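The Denham Letter
2026-01-10

The one about soup, again

Hello from a kitchen that smells of onions, and happy new year if I haven't said it to you yet. I promised in the last letter that I would finally write up my winter soup habit, partly to stop the emails and partly so I can find the instructions myself next year (my own notes live on the back of a seed catalog and I lose it every spring).

So, the habit. Between the first hard frost and the end of February I make one big pot of soup a week. It isn't a plan I'm proud of, it's just what happened after the winter our oven quit and we had one working burner. I got used to it. Now the oven works fine and I still do it, and I've got shelves in the freezer given over to tubs of things with masking tape labels I can't read.

The stock comes first. I keep a bag in the freezer door for onion skins, carrot ends, parsley stalks, leek tops and the odd mushroom stem, and when the bag won't close it's time. Everything goes into the pot with cold water, a bay leaf and a spoonful of peppercorns, and it simmers with the lid half on while I do something else. Forty-five minutes is plenty for vegetables. I used to leave it all afternoon, thinking longer had to be better, and it came out tasting like a wet cardboard box. Keep cabbage and broccoli out of the bag! I know it feels wasteful. Keep them out anyway.

If you eat meat, a chicken carcass is the best thing you can add, and in that case you do want a long, slow simmer, three hours or so with barely a bubble showing. Chill it overnight and lift the fat off in the morning. I save the fat for potatoes.

Now for the soup I get asked about most, the bean one. I buy my beans dried from Lubis, the little grocery on the Jeltbridge road, where they sell them out of sacks and will let you have as few as you like. Any white bean does it. Soak them overnight with a spoonful of salt in the water, which I know half of you were raised to think is a crime. I was too. My skins came out softer once I started doing it and I've never gone back.

Next day, fry two onions in more olive oil than feels polite, slowly, until they're gold and slumped. Add three fat cloves of garlic, a chopped carrot, a stick of celery and a spoonful of tomato paste, and let the paste go dark and sticky on the bottom of the pot. Then in go the drained beans and enough stock to cover them by a couple of inches. Simmer till tender. With fresh beans that can take an hour, and with the ones that have been at the back of my cupboard since goodness knows when, it can take most of an evening.

When they're soft I scoop out two ladles of beans, mash them with a fork and stir them back in. That's what makes it thick. Then a big handful of kale, torn up, ten minutes more, and a squeeze of lemon at the very end. The lemon matters more than anything else in this letter.
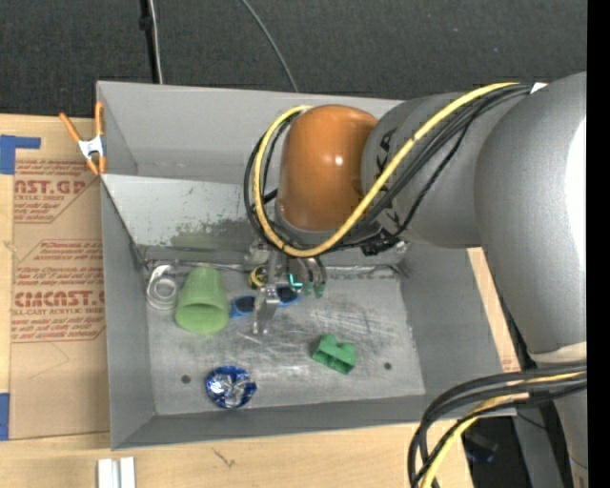
Vinegar does the same job, according to one reader in Suvotness, and costs a lot less in January. A teaspoon of plain cider vinegar per pot, stirred in off the heat, is the rule over there, and the lemon can be saved for cake. The same reader thinks I add my kale far too early and that five minutes is enough for anybody with teeth.

Well, I tried it on Thursday's leftovers... sorry, on whichever day's leftovers they were, they all blur together by now, and the vinegar is very good. It's a rounder sort of sour. I still like the smell of the lemon, so I'll be going back and forth. On the kale I'm not budging. I like it soft and a bit sulky, and if you want it with some chew, you go right ahead and follow Suvotness.

A few bits and pieces from your other letters while I'm here.

Freezing: yes, nearly everything freezes, but leave out the potatoes and pasta and add them when you reheat. Potatoes turn grainy, and pasta drinks the whole pot and then falls apart. Leave an inch of room at the top of each tub too. I have cracked enough lids to know. Cream soups can split when they thaw, so I freeze the vegetable part and put the cream in later.

Blenders: a stick blender is fine, you don't need a fancy one. If you use the jug kind, let the soup cool a bit and only fill it halfway, with a folded towel held over the lid. I once repainted a small section of ceiling after a batch of beet soup and I would spare you the same chore.

Salt: add a little at the start, taste in the middle, and finish at the end. If you've gone too far, a potato won't rescue it, whatever your aunt said (mine said it too). More water or more beans will. Or make a second batch with no salt at all and mix the two, and then you have soup until spring.

Bread: I mostly toast the heel of whatever's going, rub it with a cut garlic clove and lay it in the bottom of the bowl with the soup ladled over. By the time you get down there it's gone all soft and savory. Rye is lovely with split pea. A sour white loaf goes with the beans.

Somebody also asked for the barley and mushroom recipe from last winter's letter. I haven't forgotten! It needs 200 grams of pearl barley and I keep writing it down from memory with a different amount of stock, so I want to make it once more and measure properly before I send it out to all 358 of you. Barley keeps swelling in the fridge and the soup is practically a loaf by day two, so be ready to loosen it with hot water.

Next month will be the barley, then, along with the lentil and smoked paprika one, which I've been making with red lentils when I'm in a hurry and brown ones when I'm not. If you have a soup from home that you think I ought to try, write and tell me, with amounts if you know them and without if you don't. I'm especially short of anything made with parsnips. We have 38 of them under straw in the back bed and there are only two of us eating.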